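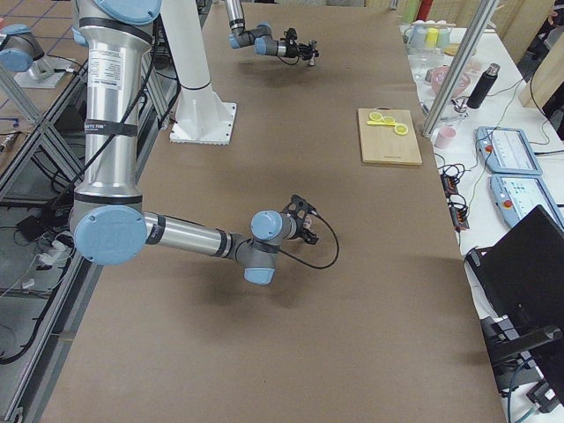 A Work Surface That Stays Flat
Brown board, a loose cutting board and a separate table for everything else

By Ottar Solheim

Most complaints about a worktop are complaints about what is standing on it. A surface of generous size loses its usefulness as soon as the bottle, the cups and the bowls move in from the edges, and the person working there ends up using a patch no bigger than a dinner plate. The remedy is a matter of layout, and it costs very little.

The layout discussed in this article has three parts. A large, smooth brown board forms the main surface. A light wooden cutting board with rounded corners lies on its right side. A white side table stands to the right again and takes the vessels: a small pale pink cup, a pink bowl with a shiny rim, a black insulated bottle with a silver cap. The only small item allowed on the cutting board is the tool in use, which in this case has two round yellow rings and a short handle.

The main board

A plain board laid over a table has one large advantage over the table itself, in that it can be replaced. Géza Szalai, who fits out teaching kitchens from a workshop in Gesthorpe, treats the top board as a consumable. He checks each one every March and turns or swaps it when the surface no longer wipes clean in a single pass.

"People buy an expensive table and then protect it," he told me. "I would sooner have a decent frame and a board I can drill into."

His test for flatness is a steel straightedge laid corner to corner in both directions. Any gap that admits a playing card is corrected with shims at the frame before anything is fastened down. Fixtures go on last. A base plate tightened onto a board that is already bowed will hold the bow in place, and the error then shows up as a rocking cutting board at the other end.

Color matters more than buyers expect. Mid-brown hides tea and oil stains reasonably well while still showing flour, salt and crumbs. White shows everything except salt and flour, the two things most often left behind. Szalai's customers at the Brindmont evening school asked for white and went back to brown after 14 weeks.

The cutting board

A cutting board on a flat, smooth surface will slide. A damp cloth underneath is the usual fix and a good one for wet work. For dry work, such as snipping herbs or opening packets, Szalai uses a thin rubber mat trimmed 6 mm short of the edge on all sides, so that the mat does not collect crumbs.

Rounded corners deserve a word. They chip less when the board is stood on end to dry, and they do not catch a sleeve. The drawback is that a rounded board cannot be pushed tight into a corner, and for this reason it should be given its own position well inside the main surface. Right-handed users generally want it on the right, with clear space to the left for incoming material. Left-handed users should reverse the whole arrangement, side table included.

Small tools in a strong color belong on pale wood. Yellow is easy to find at a glance. Black handles are harder to pick out against a dark surface, and steel ones take on the color of whatever they lie on.

The side table

The side table is permitted to be crowded. It holds whatever is needed during the session but not at every moment, and it is cleared completely at the end. Two rules apply. Anything tall and narrow, such as a bottle, goes where an elbow will not pass. Open vessels go where they can be seen into without leaning.

Height should match the main surface to within 19 mm. A larger step invites the user to set things down on the main board instead, and the arrangement is lost within a week. Where there is an upright post at the edge, route the traffic in front of it. Reaching around a post with a full cup is a reliable way to empty it.

Maintenance

Wipe the main board along its length, then across. Lift the cutting board every time; moisture trapped beneath it leaves a ring that no amount of scrubbing removes. Oil the wood on both faces, even if only one is ever used, or it will cup toward the drier side. Bowls and cups return to the side table only when dry.

Replacement boards from the Heststead yard are sold cut to size, with edges sealed on request at an extra 57 a sheet. Szalai recommends paying it. Unsealed edges swell first at the drill holes nearest the rim, and a swollen hole cannot be pressed flat again.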